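Trollodel is a software toolkit for planning and controlling grasps in cluttered containers, the kind of tangled toy box or kitchen drawer that gives a robot so much trouble. It was started at Sternmont by Yamila Garrido, and it grew, little by little, out of a small script she had written for sorting her own test recordings.

The planner looks at a wrist view, suggests up to 16 possible grasps, and then scores each one by how much room the fingers would have on the way down (a step its users are very fond of!).
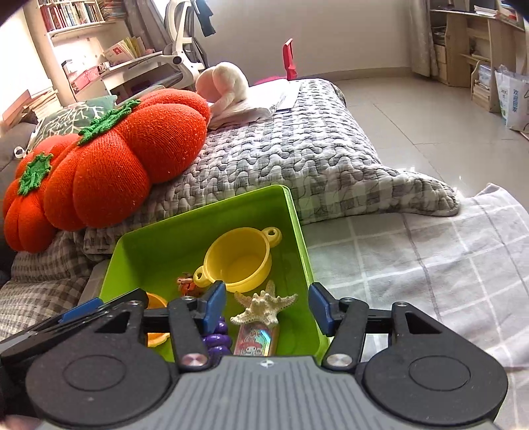 Open finger pads over a green storage box holding a toy pot, a starfish and other small things.

Once a grasp is chosen, the controller takes over and refreshes the finger path 100 times a second, slowing gently as the pads close. Version 4, released in March, added a friendly replay viewer called Ollel, which lets you step back through a recording and see why one grasp was ranked above its neighbors.

Contact the editors | Text free to share with credit | Back to top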